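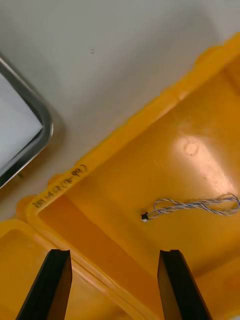

What is the best way to keep small electronic parts from going missing on a workbench?

Put every kind of part in its own shallow tray, in one bright color, and keep the piece you are working on in a different sort of tray altogether.

I had that answer from Huguette Cloutier before I had even taken off my coat, and I have been repeating it to anyone who will listen ever since. Huguette has spent most of her working life around benches where tiny things get put together, and she talks about trays the way my grandmother talked about pie tins, with great affection and a few firm opinions about the ones sold nowadays.

Her favorite is plain yellow plastic. A gray wire on a gray bench might as well be invisible, she told me, but lay the same wire on yellow and your eye goes straight to it. She likes a raised rim too (a little connector will roll or skitter if you so much as breathe near it) and a good wide floor, so that your fingers can get in from the side. And she writes on the rim in marker, never on a sticker. Stickers curl, and then one day you find the label on your sleeve.

Ivan Yatsenko, who learned the work from her at Dedska and later set up his own bench at Romar, was slower to come around. He kept his parts in a chest of little drawers, 366 of them, and he was terribly proud of it. "It looked wonderful," he said, "and I spent my whole morning opening and closing." The chest now holds fuses and birthday candles, and he works out of open trays like everybody else.

What he added to the system was the paper. The circuit board goes in the middle in a metal tray, and under it goes a clean white sheet, changed whenever it starts to look tired. Small parts show up nicely against it, and if you need to scribble a note to yourself, well, there it is!
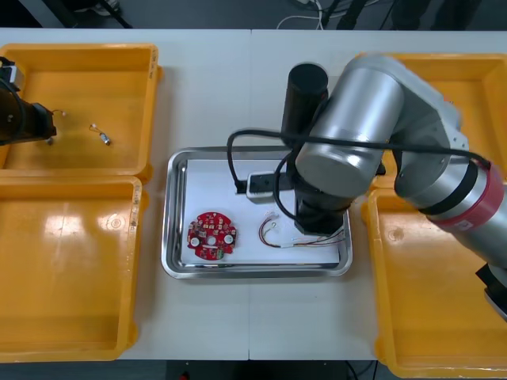
A round red board and its wires on white paper, with yellow trays to either side.

The arrangement matters nearly as much as the trays. Huguette likes the loose parts on both sides and the board between them, so that neither hand has to cross over the other. She sets everything out before she starts, then stands back for a minute with her tea, which stays on the windowsill. I asked whether the tea had ever been allowed on the bench. Once, she said, in April, and she would rather not go into it.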